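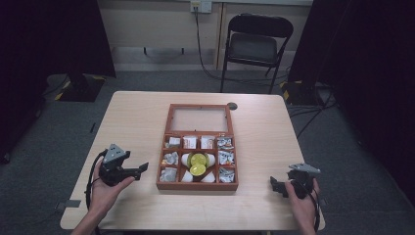 Search this site Go

Last updated: May 26, 2020

Dukico Opens Orders for Hand-Held Gripper Sets, Publishes Planning Guide

RURKVILLE – Dukico today opened orders for the Stemalow hand-held gripper set and released a planning guide for packaging firms that are budgeting for automated kitting.

Each set contains two grippers, one for each hand, with cables and mounts. An operator uses them to demonstrate a packing task, such as placing small wrapped goods in a divided box. The recordings are then used to prepare a robot cell for the same task.

The guide recommends that buyers budget for demonstration work as a separate line, ahead of any purchase of arms. It covers table space, cable routing, operator hours, spare jaw fingers and storage. Worksheets are provided for sites planning 2, 4 or 16 stations.

"Most requests we receive start with the price of the arm," said Aleksandra Kubiak, product manager at Dukico. "The arm can be quoted in a day. The hours needed to record a mixed box of candy and cartons take longer to estimate, and that figure should be in the budget before the order is signed."

Caruso, a gift box packer, used a draft of the guide to plan its next equipment cycle. "We moved part of the arm budget into operator time and put off the second cell," said Brunello Lo Presti, operations manager at Caruso.

Standard lead time for the Stemalow set is 11 weeks. Quotes are issued per site. The guide is available on request from the Dukico sales office in Rurkville.

This site uses cookies. By continuing to browse you accept our cookie policy. Accept Settings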